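Talmont Tabletop Bin Set
User Guide, item 3446

Home | Products | Manuals | Spare Parts | Contact

Section 5. Setting up a sorting row

Use this section to lay out the yellow, red and cream bins side by side on a table or bench. For stacking and wall mounting, see Section 7.

Before you start

Clear the tabletop and wipe it down. The bins sit flat on their bases and will rock if there is grit under them. Pick a stretch of table long enough for all three bins with a little hand room at each end.

CAUTION: Do not place bins within 7 inches of a heater or stove. The plastic will soften.

5.1 Placing the bins

1. Set the yellow bin down first, at the left end of the row.

2. Set the red bin directly to the right of the yellow one. Slide it over until the rims meet. The ribbed walls may touch lower down.

3. Set the cream bin at the right end. It is the wide one with rounded corners and a smooth inside, so check that its far end is fully on the table before you let go.

4. Look along the rims from the front. They should sit at about the same height. If one is high, lift that bin and check underneath.

NOTE: The order of the colors is up to you. The rest of this section assumes yellow, red, cream.

5.2 Loading

1. Stand cylinders and other upright containers in the red bin. Put one toward the back and the next in front of it, a little to one side. Both can then be reached from above.

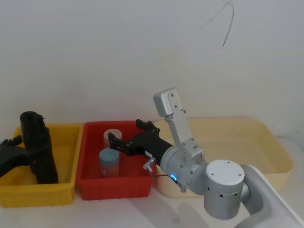
2. Keep the cream bin for finished items. Leave it empty until you begin sorting.

3. Put heavy items in low and let go only when they touch the floor of the bin. Dropping them can crack the base.

CAUTION: Tall items can stand above the rim. Do not stack another bin on top of them.

5.3 Working from the row

Take items out by lifting straight up until they clear the rim, then move sideways. Dragging an item over the wall can tip a light bin.

Two can work at the row together, one from each end.

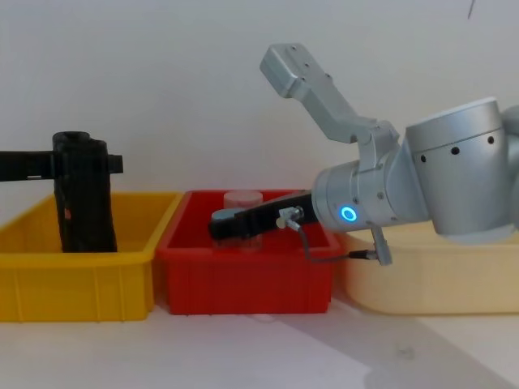 If the bins creep apart during use, push them back together from the ends. Do not pull on a rim while the bin is loaded. For a row that stays in place all the time, fit the Horgan non-slip strips (sold separately) under the front and back edges.

5.4 Cleaning

Empty the bins and wash them in warm water with dish soap. Use a soft brush between the ribs. Let them dry upside down. Do not use bleach.

Guide text: Trefor Ruddock. Revised June 18, 2024.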